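Grip Faults, December: The Gallery

Welcome back to the page where the Trivard cell shows its worst side. It had 134 cup transfers to do, tray to rack, and stopped itself 70 times. Ayane Takagi kept the log. Kosmas Sotiropoulos kept the reset button company.

The fault was the same all month – the gripper closed on the rim, the controller decided it had closed on nothing, and the arm froze where it was. Sisar support suggested a restart. We had thought of that.

Ayane finally found the force threshold set to 76 when the sheet on the wall says 50. Kosmas says he never touched it. The sheet is in his handwriting.

Safety note, and this one is serious: a frozen arm is still a powered arm. Press the stop before you reach for a cup, even a cheap one.

The tray side, where most of the stops happened. Green cup on its side, fingers at the rim.
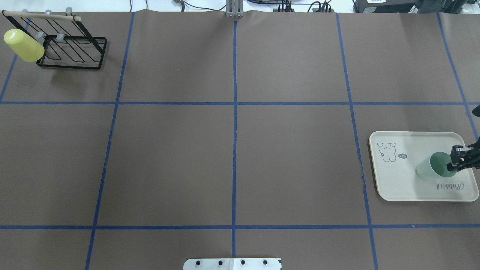 The threshold is back at 50 and the next run goes on the Grultby page. If the arm freezes again, write down the time before you reset it, and leave the settings to Ayane.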